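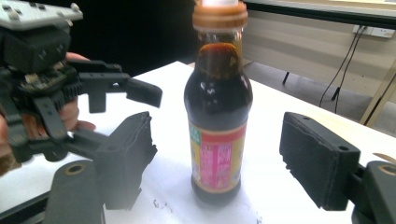

Sticky bottles, crusty caps and other sauce shelf jobs

Wed 13 January

January is when I do the sauce shelf. It's dull outside, the Christmas chutneys have finally gone, and I can get everything out on the table and give it all a proper going over. A few of you asked for my bottle tips after the spice drawer page, so I've put them together, in no order whatsoever.

The crusty cap

Soy sauce is the worst for this. It dries in the ridges of the cap and sets like varnish, and then you need pliers to get the thing open on a Sunday evening. Don't scrape it with a knife (I've got the scar). Wring out a cloth in very hot water, wrap it round the cap and leave it there while you make a cup of tea. Most of it wipes straight off, and an old toothbrush gets whatever's left in the ribbing. If the cap comes off completely, wash it in soapy water and let it dry before it goes back on.

The neck

You often get an amber tidemark on the inside of the glass, just above the sauce. Leave it be! It's only sauce. What you do want to wipe is the outside of the neck and the lip, every time you pour. I keep a folded square of kitchen paper in the cupboard door for this and nothing else, and it's cut the mess by half.

Paper labels

I ruined a lovely yellow and red one years ago by standing the bottle in the washing-up bowl. Paper labels hate a soak. Use a barely damp cloth, dab, and work away from the edges so they don't lift. If a corner has already come up, a dot of glue stick will hold it. My friend Yuzhen Tang brings me bottles with labels I can't read a word of, so I write what it is on a bit of masking tape and stick it on the back, along with the date I opened it.

Rings on the shelf

Tall glass bottles always leave a ring. I used to line the shelf with kitchen roll, which just glued itself down. Now I use the lids off old margarine tubs as coasters, one per bottle — ugly, but they go in the dishwasher. For a ring that's already there, make a paste of bicarb and water, leave it a few minutes and wipe. Try it on a hidden bit first if your shelves are painted.

Tall ones at the back

Obvious, but I had it wrong for ages. Anything tall and heavy goes at the back or it gets elbowed. The little jars go in front in a shallow tray so the whole lot slides out together.

Fridge or cupboard?

Read the label, they do vary. We get through soy quickly so ours lives in the cupboard, well away from the cooker. If yours lasts you months, I'd put it in the fridge door, where it'll keep its flavour better.

Next up is the oil bottles, which are a whole other kind of sticky.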